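Home | Kitchen | Workshop | Sewing & Mending | Workplace | Tip Archive

Tips for sharing your workbench with a machine

Most of you write in about stuck jar lids. This month the mail was about work, so the jar lids can wait until November.

I spent years on the practice-model bench at Provley, where surgical tools get tried out on tissue before anyone lets them near a customer. We used to do the stitching by hand. Then the Cellport arm came in, and a bench of 3 people became one bench, one arm and a rota. Some of what I learned works just as well beside a bread slicer.

Keep your own tools. The arm will have a drawer of its own, with a label on it. Yours won't, so put one on. I lost two good pairs of scissors before I bought a roll of masking tape.

Learn the stop button with your eyes shut. Then teach the new starter, who will have been shown the login screen and the fire door.

Cut the thread shorter than you think. This holds for buttons, hems and robots. A long tail finds something to wrap around, and you will be the one picking it out with tweezers at ten to five. For a button, the length of your forearm is plenty.

Write down what you do by feel. Our supervisor at the Bremport site wanted "how to tie a knot" as a procedure. My first go ran to 37 steps and left out pulling it tight.

Ask what happens to the hours. If a machine saves you a morning, that morning goes somewhere, and it is worth finding out where before it turns into inventory.

Look after your hands. I stitch less at work now, and my knots at home went sloppy by spring. Ten minutes on an old dishcloth brings them back. Two stitches in and a third to go is where I always rush - slow down there and lay the loop flat before you pull anything.
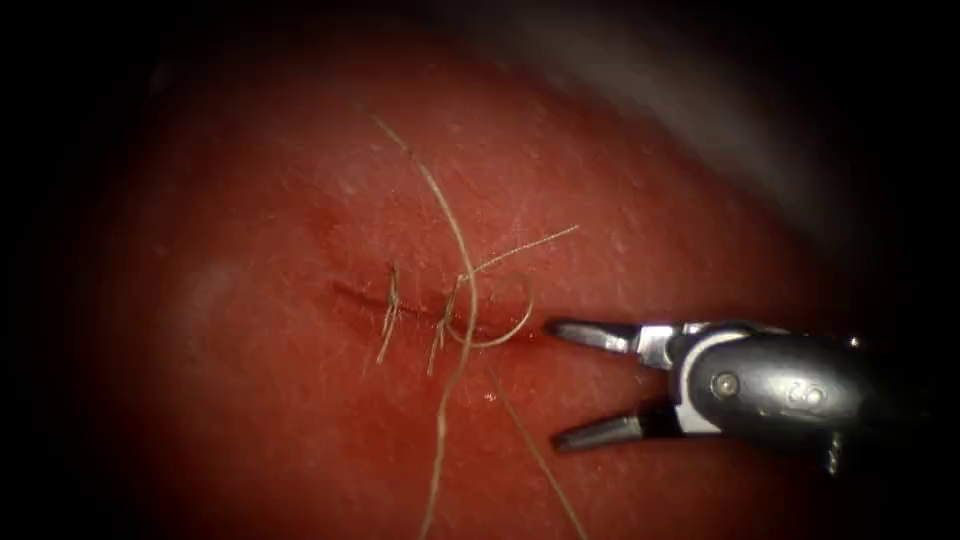 Morenike Idahosa wrote to say that at Ogunleye the arm did take the dull part of her job, and that she was then given 103 pages of log sheets to check, so she would like the dull part back. She also recommends beeswax for thread that frays, and keeps hers in a mint tin.

Beeswax is for buttons and hems only, please. Run the thread over the block twice, then press it under a warm iron between two sheets of paper.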